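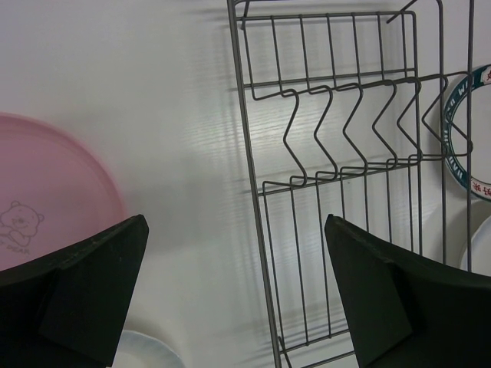
Leitão publica regras de boas práticas para robôs que arrumam louça

A Leitão divulgou em abril um conjunto de regras para o uso de braços robóticos em copas, cantinas e cozinhas de apoio. O documento, preparado com a Ririx, trata da colocação de pratos em escorredores e aplica-se, para já, às instalações da empresa em Wiltbridge e Kunotcombe.

O texto tem 65 pontos. A primeira parte é dedicada às pinças. Os dedos devem ser inspecionados no início de cada turno e substituídos quando apresentarem rebarbas ou arestas que possam marcar a louça. A limpeza das superfícies de contacto passa a ser registada, com indicação da hora e do produto usado.

A segunda parte diz respeito à bancada. O escorredor tem de ficar fixo ou apoiado em base antiderrapante, e a sua posição deve ser verificada antes de o braço arrancar. Se alguém deslocar o escorredor durante o trabalho, a máquina para e só recomeça depois de nova verificação. As regras pedem ainda iluminação uniforme, uma vez que as sombras dos arames sobre uma superfície clara podem ser confundidas com os próprios arames pelos sistemas de visão.

Plástico e cerâmica são tratados em separado. Um prato de plástico, como os cor-de-rosa com desenho de urso usados em refeitórios infantis, cede à pressão e volta à forma; a cerâmica parte. Por isso, cada tipo de peça terá um limite de força próprio, e o robô deve usar o valor mais baixo sempre que não identificar o material. Pratos de bordo decorado não podem ser agarrados pela zona impressa quando houver outra pega disponível.

Antes de entrar em serviço, cada equipamento terá de completar 1000 colocações seguidas sem quebras, com louça de tamanhos variados. O ensaio repete-se a cada 3000 horas de funcionamento ou após a troca de uma pinça. Segundo a Leitão, a versão final teve em conta 3787 registos de colocação recolhidos nas duas instalações.

As pessoas que trabalham junto dos braços recebem formação própria, e o botão de paragem deve estar ao alcance da mão em qualquer ponto da bancada. Peças lascadas são retiradas manualmente, com o robô parado.

As regras entram em vigor primeiro em Wiltbridge. Kunotcombe tem até ao fim do verão para adaptar as bancadas.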